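The safety lead at Jetance keeps the current handling procedure on two printed pages. The previous version ran to 27, and she does not miss it.

"Operators work with both hands occupied," she said. "A rule they have to look up is a rule they will not follow."

The procedure covers hand-held gripper work in furnished rooms, mostly with household textiles. It was drafted jointly with Prultel, which runs the same tools at its Pearce site, and came into force in March. Its first section deals with cables. Any cable must run behind the operator's forearm before the jaws are closed for the first time. The second deals with grip force on soft goods, and it took the longest to agree on.

"Prultel wanted a single limit for all fabrics," she said. "We had logged 780 sessions by then, and the logs did not support one number. A knit stretches before it slips. Satin slips first. We ended up with a limit per class of fabric and a default for anything unlabeled."

Sessions are capped at 30 minutes. She described the cap as conservative and said she has no plans to raise it. Wrist fatigue shows up in the records as late closures, and an operator is usually the last to notice.

Asked about two-gripper tasks, she pointed to the clause she considers most often misread.
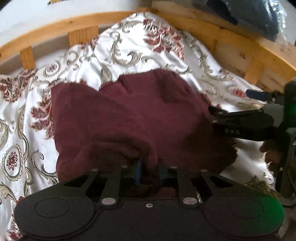 "Both tools may hold the same piece, but only one may lead," she said. "The other follows or stays still. If both pull, you get tension across the cloth and a bad record of what the operator intended. We reject those."

The clause does not say which hand should lead. An early draft specified the right, and left-handed operators at Pearce objected. The choice is now entered in the session header before work starts.

A revision is under review at Rerkutden, where the tools are serviced. It would add a jaw pad inspection at the start of each shift. She expects the wording to change again before it is adopted.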